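The Robot That Didn't Drop Anything

By Noreen Dolan

The incident report runs to a page and a half, and the word "drop" does not appear in it. What appears is "unplanned release." I read the phrase several times before I understood that a tube of somebody's sample had hit the table, rolled, and gone onto the floor of a contract lab in Brornville while a robot arm carried on with the motion it had been given, closing on air and placing air neatly into a centrifuge.

It did this 52 times before a technician came back from a meeting.

Not all of those were losses. Most of the tubes were still in their racks, because once the first one had fallen the arm was out of step with the tray and was reaching for positions it had already emptied. The software logged each of these as a completed transfer. According to the dashboard, which I was shown with some embarrassment, it was the best overnight run the lab had ever had.

The arm is sold by a company called Gurenik, which makes a point of its "tactile confidence." The fingers have textured pads, and behind the pads, in the version the lab bought, there is a force reading that is supposed to tell the controller whether something is being held. Gurenik's brochure puts the success rate at 100 percent under standard conditions. I asked what standard conditions were. A spokesman sent me a list that included room temperature, tube diameter, cap type, lighting, and "nominal pad state." I asked what nominal pad state meant. It means new.

Pads wear. Anyone who has owned a pair of running shoes could have guessed this. The lab's pads had done far more than the 600 cycles after which the service manual suggests "visual inspection," a suggestion found in an appendix, under a table of screw sizes. The technicians I spoke to had never seen the appendix. They had been given a two-hour training session and a laminated card with the location of the stop button.

Worse was the force reading. When a pad gets polished by use, the controller squeezes a little harder to compensate, and over a few weeks it drifts. At some point two fingers pressing toward each other with nothing between them look, to the software, a lot like two fingers holding a plastic tube. There was a threshold meant to catch this. It had been loosened in June, in an update whose notes read "reduces nuisance stops." It certainly did that.

I have been writing about laboratory automation long enough to recognize the next part. The supplier says the customer failed to maintain the machine. The customer says the machine was sold as needing almost no maintenance. Both are telling the truth, and the person whose samples ended up on the floor gets a letter.

What interests me is how little it would have taken. Monti, a smaller outfit that sells add-ons for arms like this one, makes a weighing plate that sits under the rack. If the arm claims to have picked up a tube and the rack weighs the same as before, everything stops. It is a kitchen scale with a cable. The lab had been quoted for it and turned it down, on the supplier's advice, as redundant. 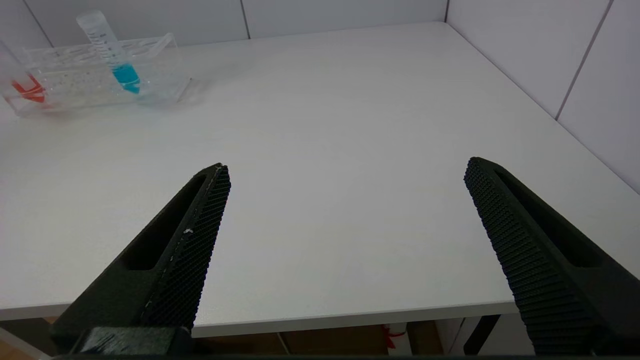 Redundant is a word I would like to see used more carefully. In a plane it is a compliment. In a sales meeting it means something you can take off the invoice, and nearly every failure I have looked at in this field has one of those in it -- a sensor, a second camera, a person on the late shift.

Gurenik has since put out a fix. The update dated July 11, 2022 restores the old threshold and adds a self-test in which the fingers close on nothing at the start of each run and record what nothing feels like. This is a sensible idea. It is also the kind of thing I would have expected to find in a product that had been on sale for years, and when I said so I was told that customers had not asked for it.

The lab, for its part, is trying out a rival arm from Brirkura, whose own brochure promises "human-level handling." I asked whether Brirkura would show me its figures for worn pads. The company said it would look into it. That was 40 days ago, and I have written twice more.

Meanwhile the Gurenik arm is back at work on day shifts, with a technician in the room. She told me she likes it well enough. She counts the tubes by hand at the end of each tray and writes the number on a pad of paper, and the dashboard does not have a field for it.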